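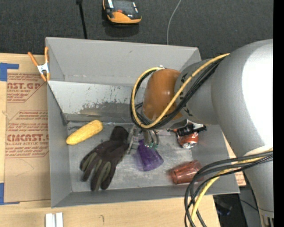 Bin Sorters and Item Preparers (part-time)
Triltevero, Lemieux site

Posted in: Jobs > Warehouse and Light Industrial
Positions open: 2
Hours: 20 per week
Start: January

Triltevero is hiring two part-time sorters for the mixed-goods room at our Lemieux site. The job is sorting, cleaning, labeling and packing small household items that come to us in shared bins. No two bins hold the same things. A cup, a work glove, a corn cob and a soda can may all end up in one bin, and each of them has to go to a different place.

You do not need experience in a warehouse. Most of what you need to know is taught in the first two weeks. You do need to be careful with your hands, willing to repeat the same steps many times in a shift, and comfortable writing down what you did.

What you will do

Bring full bins from the receiving shelves to the tables and check the bin number against the sheet. Each bin has a number from 1 to 181, and they go back on the shelf in number order.

Take items out and place them by type: drinkware, gloves and textiles, food shapes, cans and other packaging, and unsorted. If you can't decide where something goes, put it in unsorted and write a short note. Please don't guess.

Wipe down hard items, including cups and lids. Check plastic cups for cracks along the rim.

Match gloves into pairs where a pair can be found. Single gloves are kept and go in their own tray.

Set aside cans with sharp edges or open seams. A dented can is fine to keep if the surface is smooth.

Print and attach shelf labels, and enter each finished bin in Ristia, our inventory program. You will be given a login on your first day.

Refill bins from packing lists. A list tells you which items go in a bin and how many of each. It does not tell you how to arrange them, and items do not need to be lined up or stacked.

Sweep the floor and clear the tables at the end of the shift.

What we are looking for

Able to stand for most of a four-hour shift, with one paid 15-minute break.
Able to lift and carry a full bin of up to 25 pounds.
Able to read packing lists and labels in English.
Basic computer use (typing, searching a list, printing).
Able to tell colors apart, or to work from the printed color names on the labels. Let us know which suits you and we will set up your station that way.
At least 18 years old.

Previous work in a thrift store, stockroom, library or recycling center is useful but not required.

Schedule

Shifts run from 8:30 a.m. to 12:30 p.m. or from 1:00 p.m. to 5:00 p.m. You will work five shifts a week, all mornings or all afternoons. Tell us which you prefer when you apply. We can't offer evenings or weekends for this position.

Pay and benefits

Pay is hourly and will be given in writing before the interview. Paid training, paid sick time, free parking behind the building. Cut-resistant gloves and aprons are provided. Wear closed shoes. After 1000 hours of work you can apply for full-time positions at Lemieux or at our Ullora site.

How to apply

Send a resume or a short letter to Folasade Babalola, hiring coordinator, through the form at the bottom of this page. If you don't have a resume, list your last two jobs or volunteer positions and what you did there. Please include a phone number and the best time of day to call.

Interviews are held on site and last 45 minutes. The second half is a short practice sort at one of the tables with Amanuel Hailu, who supervises the mixed-goods room. You will be paid for this time whether or not you are hired.

If you need a chair, a lower table or any other change in order to do the practice sort, write it in the comments box on the form.

Applications are read as they arrive, and the posting comes down when both positions are filled.

Apply for this job
Save job
Back to all openings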